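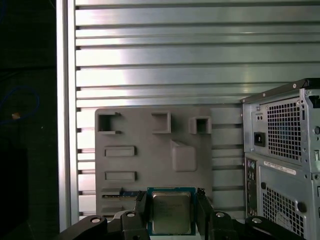
The gripper never dropped a single part, according to Yanti Ismail, and that was the trouble with it. A dropped processor sets off an alarm. One that has been squeezed a little too hard, or has turned a degree or two between the fingers, goes on to the next station and is counted as a good cycle.

The cell in question was built at Nalley to rehearse the handling of desktop computer parts: picking up a processor by its edges, carrying it upright to a mock-up board on a vertical wall, presenting it, and putting it back. Trimitz supplied the arm and the cell controller. The fingers came from a smaller firm, Stasex, and the force-sensing module between the two was a Tabrizi unit, chosen for its price and its short lead time. Each of the three had passed its own acceptance tests. The fault lay in the way they had been joined together.

A processor is an awkward thing for two fingers to hold. It is thin, its edges are narrow, and the metal heat spreader on top stands proud of the circuit substrate, so a finger that rides up by a small amount touches a different surface at a different width. Grip too lightly and the part rotates. Grip too firmly and the load goes into the edge of the substrate, where it does harm that cannot be seen from outside.

The cell had been set up to stop when the gripping force passed a fixed limit. The limit was held in the Tabrizi module. The command to close was issued by the Trimitz controller, which read the force back over a serial link and compared it with a second, slightly higher limit of its own. On paper this gave 2 independent checks. In practice both depended on the same reading, and the reading could go stale.

The first sign came in November, when a batch of test processors was taken out of use for routine inspection. Several had fine bruising along one edge, always the edge that met the left finger. The operators put it down to wear on the finger pad and replaced the pad. The marks came back. The pad was replaced again, with a softer grade, and the marks became fainter, which was taken as a cure.

It was a logging change that gave the fault away. An engineer working on cycle times added a timestamp to each force reading, hoping to shave a little off the closing move. The log showed that the value was sometimes older than the move it was supposed to govern. When the module was busy re-zeroing itself, it stopped sending new readings and the controller went on using the last one received. Since re-zeroing happened with the fingers open, the last reading was close to nil. The controller then closed the fingers in the belief that they had touched nothing.

Most of the time the module finished before contact and no harm was done. When it did not, the fingers carried on closing until the drive's own current limit cut in. That limit had been set for heavier parts and had never been lowered. A search of the log found 66 such events in 3,938 cycles. None had raised an alarm.

The left finger suffered because it was the one that moved first. The right followed on a linked drive and arrived a moment later, by which time the part was already bearing on the left pad. This also explains why the softer pad appeared to help. It spread the load over a wider strip of the edge and left the force itself unchanged.

There was a safety side to this as well. The risk assessment for the cell allowed a technician to reach in at reduced speed to straighten a part in the fingers, on the grounds that the gripping force was limited by two separate means. With a stale reading, neither worked. A fingertip between the pads would have met whatever the current limit allowed. No injury was recorded, and Ismail's review found that the reach-in procedure had been used on only a few occasions. The permission was withdrawn the same afternoon and has not been restored.

The repair was dull work. Every force reading now carries a counter, and the controller refuses to close if the counter has not moved on. Re-zeroing is done only on request, with the arm parked, and the cell waits for a reply before it goes on. The current limit on the drive was brought down to suit the lightest part in the programme. A hard stop was fitted behind each finger so that the gap cannot close beyond a set width, whatever the software believes.

The revised cell was signed off on 3/7/19 after a run of 3,000 cycles with the link deliberately interrupted at random points. Each interruption produced a stop. The stops make the cell slower – a restart needs a person to walk over, look at the part and press a button – and there has been some pressure to let it restart by itself. Ismail has so far declined.

Two questions are still open. The bruised processors have been kept, but no electrical test has yet been agreed that would show whether the damage matters in service. The wording of the original acceptance tests is also being looked at. Trimitz tested with a simulated sensor that never paused. Tabrizi tested with a controller that asked for nothing while the module was re-zeroing. The next joint test, planned for Nalley, will use the production wiring and both sets of firmware as shipped.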